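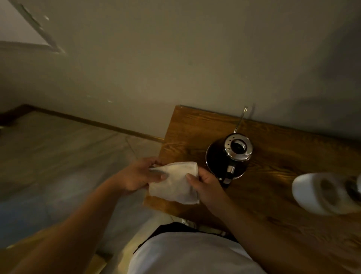

1 February 2024

YAZICI OPENS COAT AND CAPE HIRE ROOM FOR WINTER WEDDINGS IN RANLEY

For immediate release

Yazıcı, the family dressmaking firm that has been altering and making wedding clothes in Ranley for longer than many of its customers have been alive, is delighted to announce the opening of its first hire room, given over entirely to coats, capes, wraps and boleros for weddings held in the colder months. It will be known as the Fodholm Room, after the street where the shop first had its door, and it opens to customers this February on the upper floor of the present premises in Mill Passage.

The room begins life with 324 pieces, all of them cut and sewn by Yazıcı's own workroom. There are long wool coats with a fitted waist and a skirt full enough to go over a gown, short capes in velvet and brocade, knitted wraps for those who would like something soft to pull round their shoulders after supper, and a rail of lined boleros in ivory, oatmeal, dove grey, bottle green and a deep plum that the workroom has grown very fond of. Sizes run from 6 to 28, and every coat has been made with generous seam allowances so that it can be taken in or let out for the person wearing it and then put back again afterwards.

Hire prices start at £76 for a bolero or a wrap, and that includes one fitting, cleaning and a garment bag to carry it home in. The full-length coats cost more, and prices for each are on the ticket and on the list kept at the front desk. Hire is for seven nights as standard, so a coat can be collected in good time and brought back once the guests have gone and everybody has had a chance to sleep. Longer hires for weddings abroad, or for couples who would like to wear their coats for photographs on another day, can be arranged when booking.

Fiachra Cronin, who manages the shop and has looked after the planning of the new room, said:

"We have dressed so many lovely people for January and February weddings, and year after year we have watched them go off to church in a beautiful gown with somebody's anorak over the top. I was married in the sleet myself and I remember very clearly how cold my wife was! A good coat is a big thing to buy for one afternoon, and a lot of our customers told us they would love one if only they could borrow it. So we began putting a few aside, and then a few more, and before we knew it we had run out of places to hang them and had to start thinking about the upstairs."

The coats have been designed to sit well over the shapes that brides ask for most. Some have a wide collar that stands away from the neck and leaves a lace neckline or a necklace undisturbed, while others fasten once at the waist and fall open over the skirt. Those made to go with a train are shorter at the back, and the sleeves on most are roomy enough for a beaded or puffed sleeve underneath. There are matching pieces for bridesmaids and for mothers of either side, and a small number of children's capes with hoods, which have already caused a good deal of excitement among the younger visitors to the shop.

Much of the heavier cloth is a brushed wool called Vudau, which the workroom chose after trying a great many samples on the stand and, on one particularly raw morning, in the yard. It is warm without being bulky, it takes a pressed seam nicely and it comes in the soft off-whites that go with older silk as well as the brighter shades of newer gowns. Customers who are matching a dress are warmly encouraged to bring it with them, or at least a scrap of the fabric, as whites can look very different from one another once they are side by side in daylight.

The Fodholm Room has its own fitting area with a low platform, a long mirror and comfortable chairs for whoever has come along to help. Appointments last for an hour and there is no charge for them. A lift serves the upper floor, and fittings can be held downstairs for anyone who would prefer that. Families are welcome, and there is always tea.

"People do apologise for bringing their aunties," said Mr Cronin, "and we tell them to bring as many as will fit in the car. Choosing something to go over a dress is a nice gentle part of the whole business. The gown is usually settled by then, the big worries are mostly done with, and you can just try things on and enjoy yourselves for an hour."

To mark the opening, the first 20 customers to book a full-length coat will receive a pair of wool gloves made in the workroom from the same cloth, theirs to keep. Bookings are now being taken for weddings through to the end of next winter, and early booking is advised for anyone with a date between Christmas and Easter, or for parties needing several pieces in one colour.

Yazıcı will carry on with its made-to-measure gowns, alterations and restyling of family dresses just as before, and customers who already have a gown in progress with the workroom may add a hire fitting to any of their remaining appointments.

ENDS

Notes to editors

Yazıcı is a family-owned dressmaker in Ranley specialising in wedding and occasion wear.

The Fodholm Room is open by appointment. Bookings can be made in person at the shop in Mill Passage or by telephone during shop hours.

Fiachra Cronin is available for interview, and members of the press who would like to visit the room or borrow pieces for a fashion feature are asked to contact him at the shop.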